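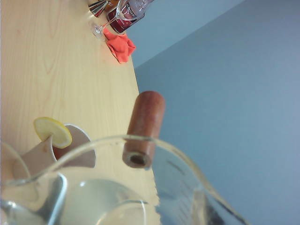
4.2 Failure with transparent objects

Figure 3. Wrist camera view during the table task at the Werndale site. The rim of the clear measuring jug is in front, and the pitcher with the lemon slice is seen behind it.

Of the 2,996 trials in the Skulisura set, 20 were ended by the safety stop. We studied each of them by hand. In most of these cases the depth estimate passed through the glass and returned the distance of the tabletop, so the planner treated the space of the jug as free. The fingers then touched the rim, and the force limit stopped the arm. No glass was broken, but in 2 trials the jug was moved toward the table edge, and we consider this the more serious result.

The reflections inside the jug (Figure 3) make the problem harder, as the bright rings change with every small motion of the wrist. A filter trained on 2,000 extra views reduced the error for the ceramic pitcher, which was already small, and gave almost no change for clear glass. We therefore kept the lower approach speed for all glass objects in the later tests.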